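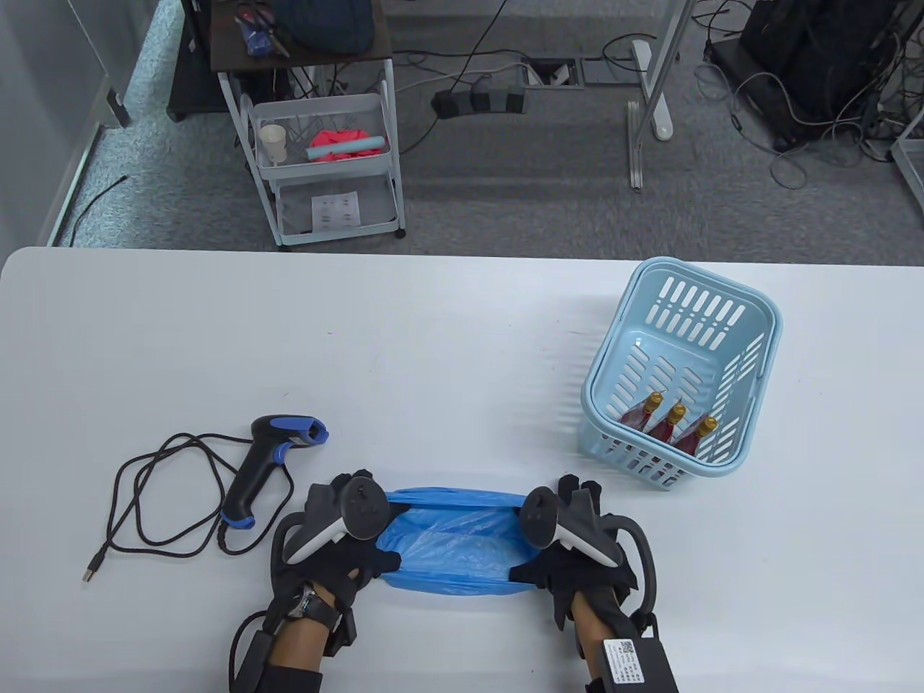
COMMUNIQUÉ DE PRESSE

Vustidano rouvre le dossier du sac bleu

LYON, le 3 mars 2023. Le sac en plastique est un objet modeste. On l'ouvre en frottant deux doigts l'un contre l'autre, puis en soufflant dessus, puis en jurant à voix basse, et l'on recommence au client suivant. La société Vustidano, qui prépare des commandes pour des boutiques et des particuliers, a décidé de consacrer à ce geste une formation entière. Elle s'appelle Jitau, elle s'adresse au personnel de caisse et d'emballage, et elle ouvre ses inscriptions aujourd'hui.

Le programme tient sur une table blanche : un sac, un lecteur de codes-barres, un panier, quelques petites bouteilles à emballer. Les participants apprennent à ouvrir le sac sans le déchirer, à le garder ouvert, à scanner un article avant de le ranger (l'ordre inverse reste étonnamment populaire) et à poser le verre de manière que le client arrive chez lui avec autre chose que des éclats et une odeur.

« En janvier, nous avons repris les réclamations de l'année écoulée, explique Lai-ching Tsao, directrice des opérations de Vustidano. Il y en avait 300 pour lesquelles le produit était le bon, l'adresse était la bonne, le délai était tenu, et le client était quand même furieux. Dans presque tous ces dossiers, il était question du sac. »

Sur la même période, le site a préparé 3 722 commandes contenant au moins une bouteille. La direction a choisi de ne pas commenter ce chiffre avec des adjectifs.

La formation Jitau se déroule sur deux demi-journées. La première porte sur le sac lui-même : repérer le côté qui s'ouvre, décoller les bords, écarter le plastique sur toute sa largeur, puis le lâcher au bon moment. Ce dernier point occupe à lui seul une bonne partie de la matinée. La seconde demi-journée est consacrée au remplissage, avec un chapitre sur le fil du lecteur, qui aime se glisser dans les commandes et que plusieurs clients ont failli emporter. Une version sans fil a été étudiée. Elle se perdait.

Les exercices progressent par niveau de contrariété. On commence avec un article seul, on poursuit avec trois petites bouteilles, on termine avec un client pressé, rôle tenu par Boyang Yin, du service comptable, qui s'est porté candidat avec un enthousiasme jugé suspect. Les formateurs ne chronomètrent rien pendant la première séance. L'expérience a montré que la vue d'un chronomètre faisait perdre l'usage des pouces à des adultes parfaitement compétents.

Le mobilier a lui aussi été revu avec l'atelier Cameo, qui aménage des comptoirs de vente. Le panier se place désormais à droite du sac et le lecteur à gauche, de façon à laisser le milieu de la table libre. Les gauchers ont reçu la promesse d'une disposition inversée. Ils ont demandé une date.

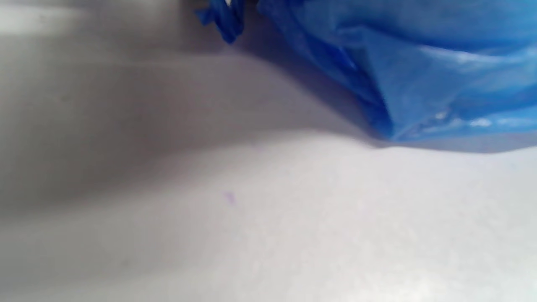 Bimla Jaiswal se dit moins convaincue par la matière que par la méthode : à son avis, un plastique aussi fin collera toujours à lui-même, formation ou pas, et l'on ferait bien d'acheter des sacs un peu plus épais avant d'apprendre aux gens à s'excuser auprès des clients. Elle ajoute que le papier se tient ouvert tout seul, « ce qui laisse les deux mains pour travailler ».

Vustidano prend note de la remarque et rappelle que le papier a ses propres opinions sur les bouteilles qui fuient. Un essai comparatif est prévu dans la boutique Poon, où les deux modèles seront proposés au comptoir. Les résultats seront communiqués au personnel avant de l'être à la presse, qui voudra bien patienter.

Informations pratiques

La formation est gratuite pour les salariés de Vustidano et de ses boutiques partenaires. Les groupes sont volontairement réduits. Les sacs sont fournis, les bouteilles également, et ces dernières doivent être rendues pleines.

Inscriptions : So-ying Lu, service formation
Contact presse : Shih-chieh Lu, service communication

Vustidano prépare et emballe des commandes pour le commerce de détail. Le présent communiqué peut être reproduit librement, en tout ou en partie.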